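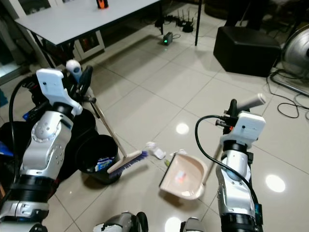 Orvokki Kiiskinen

September 10, 2026

Notebook, awards ballot work, continued from the July pages.

Long day, so I'm writing this before I forget it. Raed and I finally got the whole Runora voter list into one place. 3,966 names on the old roll, and after taking out the duplicates, the lapsed members and the people who had moved over to the Carano jury (they can't sit on both, rule is in the front of the binder), we lost 1,035 of them. More than I'd guessed! Raed had guessed higher and was very gracious about being closer.

Then the test ballot. We used the Best Supporting category with made-up film titles and ran it through the ranked count up to 50 times with the ballots shuffled, to see if the winner ever changed. It did, twice, both times when two films tied for last in an early round. The software was dropping whichever one came first in the file. I'd rather it went back to first-choice votes from the round before, and if that's tied too, stop and ask a person. Raed thinks stopping will drive everybody crazy on the night. He may be right — but I'd sooner have a cranky producer than a wrong envelope. 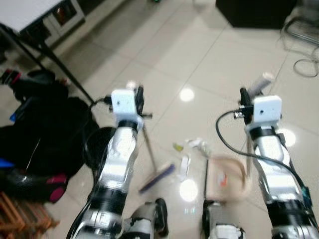 Left the tie rule half written, it's in the folder called Brekham with the older counts. Please don't tidy that folder yet, I know it's ugly.

Other thing: screening links. Aoun sent theirs over with a note saying voters must finish a film before the ballot opens for it. I love the idea and have no clue how we'd check it without being creepy. A tick box, maybe, and trust people? We went back and forth over lunch (lentil soup, very good, Raed's recipe, I'm to get it in writing) and settled on the tick box for the trial.

To do:
Finish tie rule, run the shuffles again on the same ballots
Ask Runora if the honorary members vote in every category or only the main ones
Print spare paper ballots, 2,000 should cover it
Raed to write the wording for the tick box, one sentence, please, Raed — one
Find out who has the key to the envelope cabinet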